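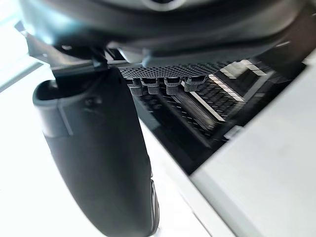

第四讲 示教数据的采集、切分与入库

本讲内容
4.1 采集任务的定义
4.2 腕部相机与手指的固定关系
4.3 时间对齐
4.4 运动模糊与曝光
4.5 片段切分与标注
4.6 质量检查与剔除
4.7 数据划分
4.8 作业

前置知识:第二讲(坐标系与手眼标定)、第三讲(行为克隆的损失函数)。本讲不再推导手眼标定方程,符号沿用第二讲:B 为基座系,E 为末端法兰系,C 为腕部相机系,G 为夹爪系。

4.1 采集任务的定义

一条示教数据(episode)记为 τ = (o_1, a_1, …, o_T, a_T)。其中 o_t 包含腕部图像、关节角、夹爪开度;a_t 为下一控制周期的末端位姿增量与夹爪开度指令。课程所用数据集名为 Wondo,采集软件为 Plamon,两者的目录结构见实验指导书附录。

任务定义须在采集开始之前写成文字并冻结。至少包括以下各项:
初始条件:工件、机架与基座的相对位置范围,末端起始位姿范围。
终止条件:以可测量的量表示,例如末端与目标点的距离、夹爪开度、保持时间。“放好了”不能作为终止条件。
允许的接触:哪些表面可以碰,哪些不可以。
超时:超过上限的条目一律记为失败,不得延长。

终止条件含糊时,不同操作者会在不同的时刻松开录制键,片段末尾的静止段长短不一。模型由此学到的停顿与任务无关,部署时表现为接近目标后停住不动。这一现象在第三讲的习题中已经出现过。

任务说明书修改后版本号加一,旧版本下采集的条目保留,但不得与新版本混合训练,除非逐条复核。

4.2 腕部相机与手指的固定关系

腕部相机随末端运动,夹爪手指在图像中的位置只取决于夹爪开度和相机安装。由此得到两个可以利用的性质。

性质一:在开度固定的条件下,手指轮廓在图像坐标中应当不变。若同一开度下手指轮廓在两次采集之间发生平移,说明相机支架、手指螺钉或二者之一已经松动,此后的数据在重新标定前不得入库。

性质二:手指占据的像素区域不含工件信息,但含有开度信息。训练时不要将其整体遮掉。曾有实验组在预处理中用固定掩膜覆盖手指区域,接触前最后几帧中被遮挡的恰好是手指与工件的相对位置,抓取成功率随之下降。

手指较宽或安装较近时,会占去图像的很大一部分,目标可能只在剩余区域内短时出现。处理办法按优先级排列:
(1)调整相机安装角,使指尖与目标接触点同时可见;
(2)增加一路外部固定相机;
(3)在观测中加入历史帧。
办法(3)会加重因果混淆,使用时须做消融对照。

每次上电后执行一次检查动作:夹爪从全开到全闭,再回到全开,全程录像。该段录像单独存放,不作为训练条目,用于离线比对手指轮廓。

4.3 时间对齐

图像、关节角和夹爪开度由不同的设备产生,时间戳来源不同。Plamon 为每个数据流同时记录设备时间与主机接收时间。对齐时以设备时间为准,主机时间仅用于估计各时钟之间的偏移。

设图像时间戳为 t_c,关节时间戳为 t_j,偏移为 δ,则有

t_j = t_c + δ + ε

其中 ε 为抖动。δ 的估计方法:令末端沿单轴做正弦运动,由图像光流得到速度曲线 v_c(t),由关节角经正运动学得到速度曲线 v_j(t),求二者互相关的峰值位置。注意光流幅值与景深有关,计算前应先归一化,只使用波形,不使用幅值。

常见错误:
将关节角插值到图像时刻时跨越了丢帧区间。插值前先检查相邻时间戳之差,超过两个标称周期即标为缺口,片段在缺口处断开。
将指令值当作测量值写入 o_t。夹爪闭合受阻时,指令开度与实测开度不同,这一差值本身就是接触信号。
对姿态四元数逐分量线性插值而不做归一化。应使用球面线性插值,并在插值前统一符号。

4.4 运动模糊与曝光

腕部相机的模糊主要由自身运动引起。近处物体的图像位移大于远处物体,而手指与相机刚性连接或仅有相对慢速运动,因此同一帧内手指可以清晰,背后的结构却已拖成条纹。只对整幅图像计算清晰度指标会被手指的边缘抬高,得出错误的结论。

清晰度指标的计算步骤:
第一步,按当前开度查表得到手指掩膜。
第二步,在掩膜之外的区域计算拉普拉斯响应的方差。
第三步,将该值除以同一片段静止帧的对应值,得到相对清晰度 s。
第四步,记录 s 随时间的曲线,与末端速度曲线画在同一张图上。

密集平行的格栅、槽片和多孔板需要单独对待。此类结构的纹理具有周期性,模糊方向与条纹方向一致时,s 几乎不变;模糊方向与条纹垂直时,s 急剧下降。周期纹理还会使光流匹配错位整数个周期。在含有此类结构的工位上,4.3 节的偏移估计应改用标定板完成。

模糊帧不应全部删除。部署时末端同样会运动,模型必须见过与部署速度相当的模糊程度。删除模糊帧还会破坏动作序列的时间连续性。正确的做法是限制示教速度,使训练与部署的速度分布一致。

曝光方面,自动曝光在末端转向窗口或白色台面时会降低整体亮度,深色夹爪与深色机架之间的对比随之消失。采集时固定曝光时间与增益,以目标区域为准设定,允许背景局部过曝。白平衡同样固定。参数写入条目元数据,不要只写在实验记录本上。

4.5 片段切分与标注

长任务切分为阶段:接近、对准、接触、操作、撤离。切分依据优先使用信号,其次使用人工判断。

接近到对准:末端速度首次低于阈值。
对准到接触:腕部力传感器读数越过阈值,或夹爪指令与实测开度出现持续差值。
操作到撤离:夹爪开度恢复,且末端沿撤离方向的速度为正。

人工标注只用于信号无法区分的情形,由两名标注者独立完成。边界相差超过规定帧数的条目退回讨论,不取平均。两个错误边界的平均值仍可能落在错误的阶段内。

标签文件与原始数据分开保存。原始数据写入后设为只读,任何修正以补丁文件形式附加,补丁中注明字段、旧值、新值与理由。

4.6 质量检查与剔除

Donnelly 工位的一批数据在本讲中作为算例。该批原始条目共 2,940 条,自动检查标出 161 条,检查项为时间缺口、关节越限和手指轮廓偏移。人工复核后,其中 92 条确认剔除,其余 69 条恢复入库,最终可用条目为 2,848 条。

恢复的条目多数由轮廓偏移检查误报,原因是阈值按单一开度设定,而操作者在接近阶段使用了不同的预张开量。改为按开度查表后,该项误报消失。

剔除规则应满足:
规则在查看训练结果之前确定。
每条被剔除的数据保留原因代码。
失败条目与损坏条目分开。失败条目记录完整、任务未达成,可用于训练成功判别器或价值函数;损坏条目信号不完整,不作任何用途。

不要以“动作不好看”为由剔除。操作者的修正动作,例如偏离后重新对准,是行为克隆中少有的恢复样本。若只保留一次到位的轨迹,策略在偏离示教分布后没有可参照的动作,误差随步数累积。

4.7 数据划分

划分的单位是采集场次(session),不是帧,也不是条目。相邻帧几乎相同,按帧随机划分会使验证误差失去意义。同一场次内光照、机架位置与相机安装相同,按条目划分得到的验证误差仍然偏低。

本课程采用 3 折交叉验证,每折按场次分组。另留一组完整场次作为测试集,测试集的机架位置不得在训练场次中出现。测试集只在提交最终结果时使用一次。

归一化所用的均值与方差只由训练折计算。夹爪开度使用机械行程归一化,不使用样本极值,否则更换折后同一开度对应的数值不同,4.2 节的查表结果也无法复用。

验证损失与实机成功率的相关性通常较弱。比较两个数据版本时应固定网络结构、训练步数和随机种子集合,并在 Pratavex 测试台上以相同的初始条件序列交替运行两个策略。先跑完一个再跑另一个,会将照明变化与夹爪磨损计入差异。

4.8 作业

1. 给定一段正弦运动录像及对应的关节角文件,估计 δ,并给出互相关峰值附近的曲线。说明采样率对估计分辨率的限制,以及如何用抛物线拟合获得亚采样精度。

2. 编写手指掩膜查表程序。输入为夹爪开合录像,输出为开度到二值掩膜的映射。用第二段录像检验,报告各开度下的交并比。

3. 对同一片段分别计算含手指区域与不含手指区域的清晰度曲线,解释二者的差别。片段须包含至少一段末端快速平移。

4. 推导:当模糊核为一维匀速核,条纹为理想正弦纹理时,模糊方向与条纹方向的夹角如何影响对比度。指出对比度首次为零的条件。

5. 为一个自选任务撰写任务说明书,按 4.1 节的四项填写。终止条件须能由程序判定。

提交格式:代码与报告分开打包,报告为 PDF。第 4 题可手写扫描。原始录像不要随作业提交,在报告中注明所用条目编号即可。

讲义修订:8 Apr 2023。本次修订更正了 4.3 节中 δ 的符号,并补充 4.4 节关于周期纹理的说明。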